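3.2 What people do with a chair they don't like

I went into the Mullora interviews expecting to talk about noise. Everybody writes about noise in shared reading rooms, and I had a whole page of questions ready! But Merja Juntunen, my very first interviewee, spent most of our hour on seating, and so did the next few people, so I gave in and rewrote the guide. We ended up with some 700 diary entries from the two branches, Girard and Skorstead, and I read every one of them myself (slowly, with a lot of tea).

What struck me was how early people make up their minds. A regular at Girard wrote that she picks her spot from the doorway, before she's even got her coat off. Murray Caron coded these entries as "habit," and I coded them as "comfort," and we argued about it for most of November. I still think I'm right, but Table 4 uses his labels. Smooth white plastic of the kind in Figure 2 came up mainly in the Skorstead diaries.

Figure 2. Molded white plastic, close up.
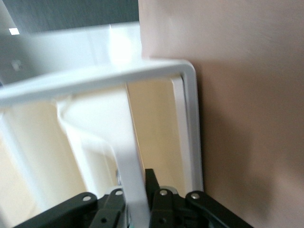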